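Soundtracks & Scores > Editions and Masters
Thread: Konetti end credits song, album cut vs. film cut

palewow
The Buvine release of the Konetti soundtrack came out in August and the end credits song by Mudassar Abbasi is shorter than what plays in the film. The album file is 183 seconds. The film version runs 223 seconds from the first piano note to the last frame of reverb. The missing part is the second bridge and the choir repeat after it. Both files were compared at 48 kHz, album resampled, aligned on the first snare hit. 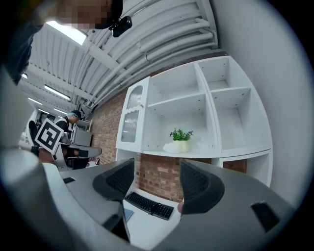 The edit point on the album is easy to find if you loop the bar before the final chorus. There is a crossfade, and the cymbal tail from the first bridge gets replaced by a drier one. I first checked it on speakers, but with exposed brick and a white corrugated ceiling in the room I didn't trust what I was hearing in the tail, so I repeated it on headphones. Same result. Has anyone got the version on Durkano? I want to know if it's the long one.

tapeleader
Durkano has the short one. Same length, same crossfade. I don't think it's an edit of the film version at all, though. The vocal in verse 2 is a different take. Listen to the consonants at the end of the second line.

palewow
I nulled verse 2 against the film audio with the polarity flipped. The vocal cancels down to a residue, and what is left sounds like EQ and codec noise. A different take wouldn't cancel.
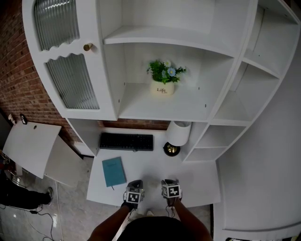
reelcount
Null tests against a film mix don't tell you much unless you have the music stem. The end credits are usually the one place with no dialogue or effects, granted, but you're still comparing a 5.1 fold-down with a stereo master. Which fold-down coefficients did you use? If the center was brought in at the wrong level, the vocal residue means nothing either way.

tapeleader
Agreed. Also the album is louder, by nearly 5 dB on my meter. Did you match gain before the null?

palewow
Gain was matched on the chorus, integrated loudness, then trimmed by ear. Center at -3 dB, surrounds at -3 dB, LFE dropped. 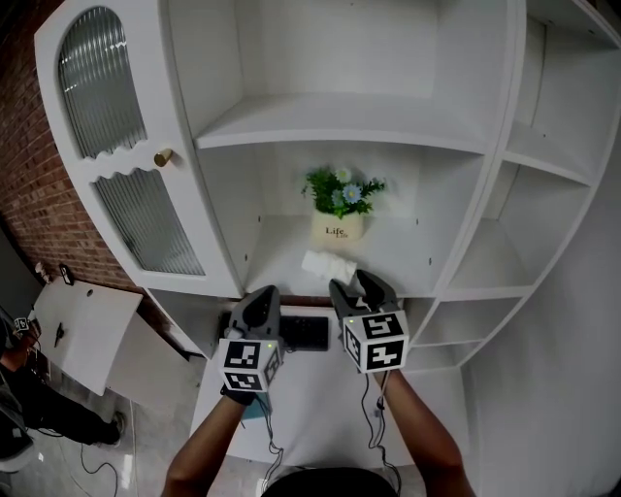
The surrounds matter more than I expected. The choir sits almost completely back there in the film mix, which explains why the album choir sounds closer and narrower. I'd like to hear it on a proper layout, but the cabinet takes up most of the wall, and the only spot at a useful height is the middle shelf where the plant in the "Life" pot is. One speaker in a cubby next to a ribbed glass door is no reference. So headphones again, with each channel soloed.

What I found with the channels soloed is that the lead vocal is in the center only, with a small amount of plate reverb in left and right.

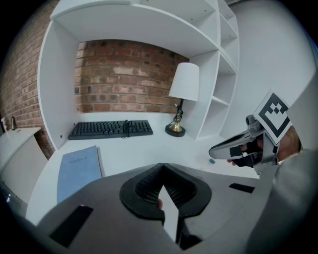 The plate is longer than on the album in every section, including the verses, so the album was remixed from stems and then cut. That would cover the EQ residue as well.

reelcount
A remix I can accept. I'd still want the cue sheet before calling it the same take. The Karakaya sessions were listed in the booklet as two separate vocal dates.

tapeleader
Booklet page with the dates, please. My copy is the download and came without one.

reelcount
Will scan it tonight.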